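Kitchen task bench

A kitchen task bench is a fixed test station for robot manipulation, built from a toy play kitchen and a robot arm. Laboratories and training centers buy one when a full-size kitchen would cost too much or take up too much floor. It is normally budgeted in three parts: the furniture, the arm and hand, and the running supplies.

The furniture is the smallest item. A play kitchen with a counter, sink and cooktop can be had for 300 dollars or less, and printed burners and knobs need no wiring.

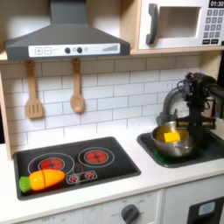

Supplies are often left out of the first estimate. Toy food, sponges and bowls wear out or go missing, and most plans allow for a second set – the Ekisside center replaces its own each June. Spare cables and finger parts for the hand are listed separately, at 3,000 dollars a year in the Kastela planning guide.

Delivery time also affects the budget. Amitz, a supplier of arms and hands, quotes 22 weeks for a hand with jointed fingers and eight for a simple gripper. The Moya project ordered its furniture last, so that counter height could be matched to the reach of the arm.

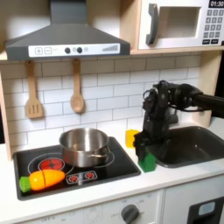

A black robotic hand holding a green toy object near the sink of a play kitchen.

See also: Robot hand; Equipment depreciation; Test bench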